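Workshop notebook, localization desk, Jernham office
21st November
Written by Ridwan

Continued from the page about the Urnix brochure. Comfort asked me to write down what we decided and why, so that Nkrumah can read it when he takes over the German and French versions. I write it in English because the whole desk uses this notebook, please correct my mistakes with pencil.

1. The tagline

The client's English line is "Make yourself at home with less." In English it works in two ways, and the client likes it for this. We tried it in four languages with the freelancers in October, and in every language one of the two meanings was lost. In German we had a version which kept the "less" but sounded like advice to save money. In Indonesian, my own version was polite and completely dead. Kojo said it reads like a sign in a guest house, and he was right.

What I propose is to stop translating this line. We give the copywriter in each market the idea in one paragraph, the tone, and the limit of 40 characters, and we ask for two lines back. The client must then receive a back translation of each one, with a comment. I wrote a first try of the paragraph:

"The reader is a person who has moved to a smaller place and is a little ashamed of it. We want her to feel it was a good choice. Do not mention price. Do not mention size in numbers."

Adom thinks "ashamed" is too strong for a client to see. I keep it for the internal brief and we will use "unsure" in the one which goes out.

2. Formal or informal address

This took most of the morning. The old Urnix catalog in German uses Sie everywhere. The new website, done by another agency, uses du. The brochure will lie in the shops beside the catalog, and on its last page it sends people to the website. So the reader will meet Sie, then our text, then du.

I called the German marketing contact. She has no rule, she said "what feels natural." For me as a foreigner in German too, this is the least useful answer possible. Comfort suggested we write the headlines without any address at all and use du only in the body text. I tested this on page three and it is possible, but the imperative makes problems. In German the verb form already shows which one you have chosen, so "Discover the collection" cannot hide.

Decision for now: du, and a note to the client that the catalog should follow at the next reprint. If they refuse, we must change the whole text, and I have put this in the quote as a separate line.
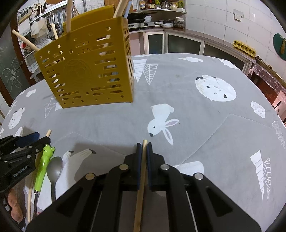

3. Length of the texts

The layout was made with the English text and it is very tight. Body boxes are full. My first German draft of the introduction was longer by nearly one third and went over the edge of the box. The designer offered to make the type smaller. I said no, because the English version would then look more generous than the others, and the German shops would notice when they see both on the table at the sales meeting.

What worked better was to cut the English before translating. The introduction had 50 words that only repeated the headline. Adom took them out and the client did not object. Please do the same for the section on storage before it goes to French.

4. Words we should not use

Add these to the Urnix glossary:

"Smart": the German readers think of a device with an app. Use praktisch or describe what the thing does.
"Cozy": gemütlich is correct but it stands in every furniture text I have looked at. Once in the brochure is allowed, not in a headline.
"Solution": leave it out in all languages. Kojo will be happy.
"Handy": for the French there is no danger, but never leave it in English inside the German text, where it means a mobile phone.

The Ruvik glossary has a similar list and some entries disagree with this one. I did not have time to compare them.

5. Open points

The print run for Germany is 1000 copies, so a late correction costs money. The last check must be made on the PDF from the printer and not on our Word file. Last time two umlauts disappeared between these.

Nkrumah to ask the French copywriter if she accepts a flat fee for the tagline work. Per word makes no sense when the result is five words.

Kojo to send me the approved English, with the date in the file name this time.

I must still read the legal text at the back. The return conditions are different in Germany and I do not think a translator should decide this alone. I will send the question to the client with the next delivery.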